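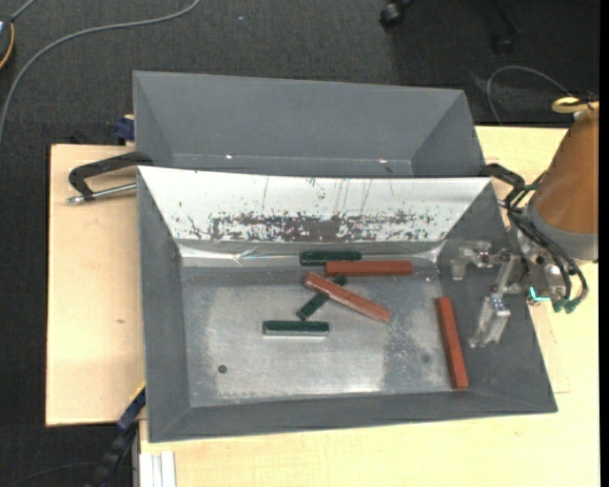 Red and green blocks in the front bin, with the back bin waiting its turn.

Bin and Bench Tips from the Paterson Thursday Robot Club

Our students have been working on block sorting since September, and a good many of the things that helped us turned out to be plain household sense. I have written them down for any other club or class that is just getting going, and for the parents who keep asking what they can do to help.

Choose bins with sloping sides if you can get them. A block that lands against a slanted wall is easier to reach than one jammed into a square corner. Ours get scuffed and speckled pretty quickly, and the shine bothers our vision program in spots, so we try the lamp in a few places before we start -- it takes a minute and saves a lot of grumbling.

Stick to two colors at first. Red and green were plenty for our beginners, and the team that built Flumance (that's our sorting program, named by a vote that got rather loud) didn't add a third until spring.

Let the blocks fall where they may. It is so tempting to line them up nicely! But a tidy row teaches the program very little. Let one lie across another, leave one off by itself, and put one close to a side wall where the fingers have to squeeze in.

Clamp things down before you power up, and give every clamp a wiggle. We use the Trukstead bar clamps from the school shop, with a scrap of felt under the jaw if the tabletop is a nice one.

Leave slack in the arm's cables. They need a loose curve near the wrist so they can follow the arm all the way down and back. Move the arm slowly through its whole reach once and watch them the entire time.

Wipe the bins with a barely damp cloth and dry them well. For sticky tape residue, a little cooking oil on a rag does fine -- then dish soap, or the blocks will slide all over.

Write down every run. Our notebook for the Flovia Cup shows 3,285 tries, 903 of them in the last month, and the students still flip back through it. We do them in sets of 30, with a snack after each set. Pretzels are best, as they don't leave your fingers greasy.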